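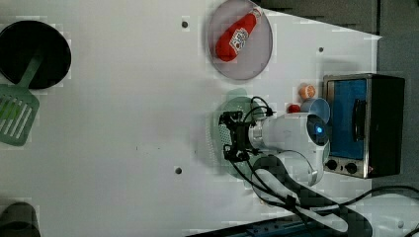
Play kitchens are my favorite corner of the toy world, and this summer's gallery is all about the small stuff that makes one feel like somebody really cooks there. I've been sorting sets since July with my friend Nelu Pascu (he does the shelves, I do the fussing), and the color combinations get me every time! A red ketchup bottle on a grayish-pink plate, a light blue cup next to the toaster oven, a green slotted spatula over by the black frying pan. It's a cheerful table, and I'd happily eat pretend lunch at it.

Plates first, as always. I'm forever on the lookout for soft greens, and I'll take one over a bright primary any day. They make the red food pop, and they go with the older Finala pieces I already had on the shelf.

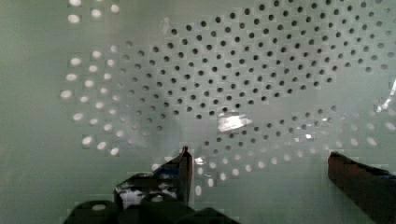
Anything with a pattern of holes gets extra love from me too. Kids turn it into a colander, a steamer, a pizza tray, a flying saucer, and they poke their fingers at it for ages. Alcides Coutinho wrote in from Furnthorpe to say his daughter serves everything on hers, soup included. More sets are coming once I've cleared the other two boxes, and the Oleo pans are next!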